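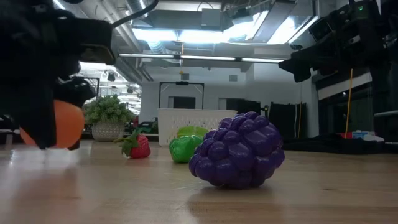
How to Sort and Pass On Outgrown Toys

Toys pile up fastest between the ages of one and five. Set aside an afternoon for this and do one room at a time.

What you need

Two large boxes, a trash bag, dish soap, a soft brush, old towels and a roll of masking tape.

Step 1. Empty everything onto the floor

Take out the bins, the shelves and whatever is under the bed. Put sets back together before you decide on anything. Play food, blocks and train track are much easier to give away as a full set.

Step 2. Sort

Keep, pass on, throw out. Anything cracked goes in the trash bag, and so does anything with a loose battery door. If you can't decide, put it in the keep box and write March on the tape. Look at it again next year.

Step 3. Wash

Hard plastic toys can go in a sink of warm water with a little dish soap. Leave them for 20 minutes, scrub the seams with the brush and rinse. Hollow toys with a hole take in water, so wipe those with a damp cloth instead. Wooden toys get wiped too – never soaked.

Step 4. Dry

Spread everything out on towels overnight. Turn the pieces once before you go to bed.

Step 5. Pack and label

Write the contents and the age range on the outside of the box. Tape small parts into a clear bag.

In Irthorpe, the toy shelf at the Hegyi hall takes boxes on weekday mornings. Ask for Marina Kontogiannis. Soft toys are not accepted.

Yurani Londoño
1 Apr 2018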